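The Little Fridge, and What to Keep in It

We've had more questions about small refrigerators this spring than about anything else in the newsletter, the sourdough piece included, so I promised Cúc Sầm I would finally sit down and write up what a few of us have learned from living with ours. Mine has been with me for nine years now, through two apartments and one very hot garage, and I'm fonder of it than a person probably ought to be of an appliance.

Most of the trouble people have with a small fridge comes from packing it like a big one. A family-size refrigerator forgives you. You can shove a casserole in sideways and lose a jar of pickles at the back until May and the thing just keeps humming along. A little one wants some air moving between the food, and if you press everything up against the back wall you'll find ice on your lettuce and a lukewarm carton of milk by the door. (I ruined a whole head of butter lettuce this way before I caught on, and I was cross about it for days.)

So leave gaps! Torbjørn Fagerlund, who kept one going in his camper for years, told me he never fills his more than he can see through, and I've more or less adopted that as my own rule.
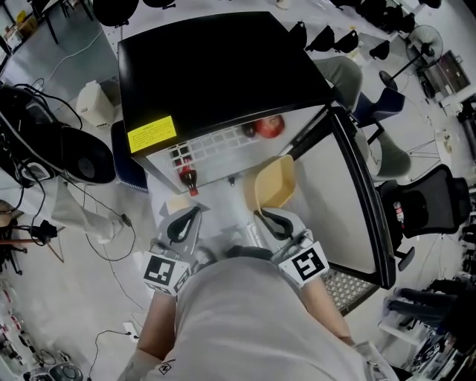 Fruit is where I'd start if you're setting one up from scratch, mostly for the pleasure of it. I like to see something cheerful when I open the door, and a wire shelf up near the top suits fruit very well. A red apple with a smaller, darker fruit beside it looks so nice up there that I always end up eating it instead of the cookies. Small bottles can stand upright underneath, over on the left, where you can get at them easily. And do think about a plastic bin. A yellow one like that is easy to spot, you can take hold of it at the front, and all the slippery little things (cheese ends, half lemons, the ginger you forgot you had) can live in it together. I wash mine in the sink on Sunday evenings while the kettle boils, and it saves me from scrubbing the whole inside nearly so often.

Find the temperature knob before you load anything. Set it in the middle, let the fridge run overnight with a glass of water and a thermometer inside, and look in the morning. You're after 40 degrees or a shade under. Nhung Bạch had hers turned all the way up for a month and couldn't understand why her eggs kept cracking.

A word on where to put it. These small ones need breathing room of their own, and if yours has a grille, please don't let the dust build up on it or push a rug against it. I go over mine with the brush end of the vacuum whenever I do the stairs. Check which way the door swings, too, and stand there and open it all the way before you decide on a corner. Vy Phan and I once carried hers up two flights, got it beautifully settled beside her desk, and then discovered the door hit the bed. Back out it came.

As for cleaning, a spoonful of baking soda in warm water does everything I need. Take the shelves out if they'll come, wipe the door seal with an old soft cloth, and dry it all well before the food goes back. If there's a smell that won't leave, look under the bin first.

Trí Giáp has offered to write next time about making a week of lunches that will fit in one of these, and he'd love to hear what you keep in yours. Drop him a note in the newsletter box by the front desk, or just catch him at the potluck, where he'll be the one guarding the spring rolls.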